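Sarkico desktop arm kit, red: 4 stars
Review by Jeanie Lindsay

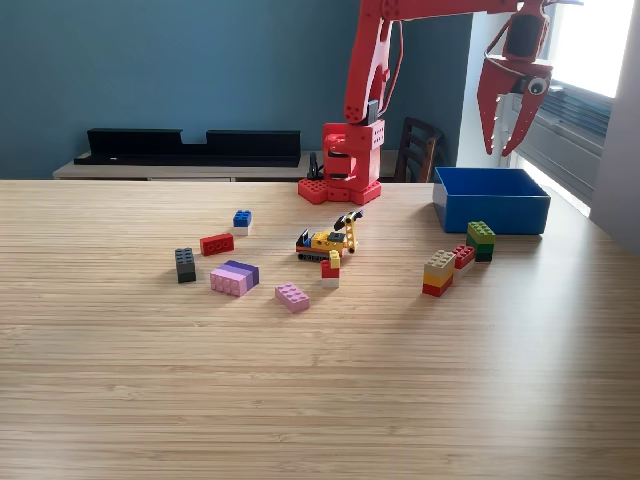 Bought two of these for the after-school club, out of a budget meant for one decent one. No regrets so far. Setup took us most of an evening, the manual is thin and the screw bags aren't labeled. Sort them first.

Picking up toy bricks and dropping them in a bin is our whole curriculum right now. Fine for that. Wouldn't ask it to lift much more.

Stuff to budget for that isn't in the box:
- clamps, 2 per arm
- spare servos. Get at least one. We've gone through one since January
- longer power cable, the stock one is too short for a normal table
- bricks, bin etc, whatever you have at home

Red plastic parts are solid. Cable routing is so-so, it wants to snag if you dont tie it down. Shipping was slow, 9 days, and Lendow was quicker on the spares.

Raili Lappalainen at the other branch wants 6. I told her start with two and put the rest of the money in spares. For over 20 kids you'd need more, sure, but see how the first ones hold up.

Minus one star for the manual.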